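Malum Cell 2 – Gripper Fault Gallery

Pictures and notes from the January stoppage, put together by Yolanda Herrero for the Longo workshop pages. The arm dropped parts for most of a shift before the cell was locked out. Nobody was hurt. Click any picture for the larger version.
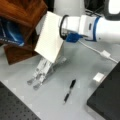
The pick position

Gripper fingers just above the gray tabletop, open slightly, with the black pen to one side. The pen was our hardest part to hold. The thin white cable from the blue bracket runs across the surface to its plug, and the black cable loops over the flange.

What went wrong

The Drarard controller logged the first grip error at cycle 3678. The fingers closed on command, then opened again partway through the lift. The controller still reported "part held" and carried on to the drop point. On the next few picks it did the same thing, and the operator hit the stop at 2:40 in the afternoon.

We first blamed the fingertips. They were swapped for a new pair and the fault came back before the end of the test run. The cause was a broken conductor in the gripper cable, close to the bracket. With the wrist level the two ends touched and everything looked normal. When the wrist rolled past a certain angle the signal dropped out, and the gripper went to its default state – open.

Why it kept running

Two settings made this worse than it needed to be. The Clikel monitoring software was set to ignore signal losses shorter than 2000 milliseconds, a value left over from commissioning. The part check was also done only once, right after the fingers closed. A part lost during the lift was never noticed.

The safety side

A dropped pen is a nuisance. The same cell was due to start on metal brackets the following month, and those have sharp edges. The operator had also reached in twice to pick up fallen parts with the arm paused and not locked out. Pause does not remove power from the arm. That went into the report as a separate item, and the cell sign now says so in large letters.

Changes made

Gripper cable replaced, with more slack at the wrist and a clamp so it can't pull at the bracket. Cable inspection every 2000 cycles, signed on the cell sheet. Signal loss of any length now stops the arm. Part check repeated at the top of the lift and again before release.

The cell went back to normal work after a full day of test picks at reduced speed. The old cable is in the training cabinet, tagged, for anyone who wants to find the break with a meter.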